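Home About Meetings Repair Days Contact
Search this site Go

Brerum Computer Club — Minutes, 6 May 2018

Chair: Olga Frade. Minutes: Jaxon Penner.

Olga opened with great news: the Carrilho Library has said yes to a December repair day! Everyone is keen. December minutes were accepted as read.

Desktop rebuilds. Lots of cheerful talk on this one. Jaxon wants each tower laid on its side with the panel off before any parts go in, so the whole board is in easy reach. Agreed. The processor goes in first, then memory, then the hard drive on its blue rails.
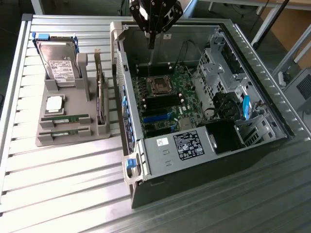

Do we fit the memory before or after the drive?
Before — the slots are easier to get at while the bay is clear.

Parts. Havico quoted $752 for 10 drives, delivery included. Moved by Olga, seconded by Jaxon, carried. A colour-coded shelf for tested parts was also approved, and what a difference it will make.

Vurnitz night. Games on the finished machines, 10 places. Bring your own headphones.

Action: Jaxon to order the drives and pick up 2 tubes of thermal paste.

Closed 8:40 pm.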